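Week 5: Camera pose and orientation in hand-held demonstrations
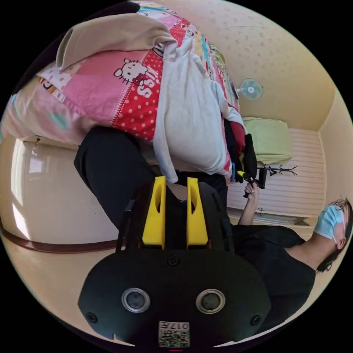
Last week we treated the wrist camera as fixed relative to the gripper and ignored everything else. This week we recover where the gripper was in the room. The policy is trained on relative motion, so every error in the pose track ends up in the action labels.

1. Gravity first
The operator can roll the gripper through 90 degrees or more during a grasp. Don't assume that image up is world up. Read the accelerometer, low-pass it, and rotate the first pose so that z points against gravity. The Tavness loader does not do this for you.

2. What to track
Visual odometry assumes a static world. Cloth, hands and people break that assumption, and the fingers sit in the same part of the image all the time, so they look stationary while everything else moves. Mask the fingers and housing with a fixed polygon. Reject the remaining moving points with RANSAC. Walls, cabinets and baseboards usually give the best features, although glossy doors produce reflections that drift.

3. Action labels
Express each action in the current gripper frame:
T_rel = inv(T_now) * T_next
Check the multiplication order. Swapping it is the most common error in marked assignments.

Lab task
Use the Nurano set, 472 episodes. Run the tracker on the first 400 and hold out the rest. Discard any episode with more than 2 tracking losses and report how many you dropped. Plot finger width against time on the same axis as gripper speed.

Reading: Sorketti notes, chapter 5, up to the section on loop closure.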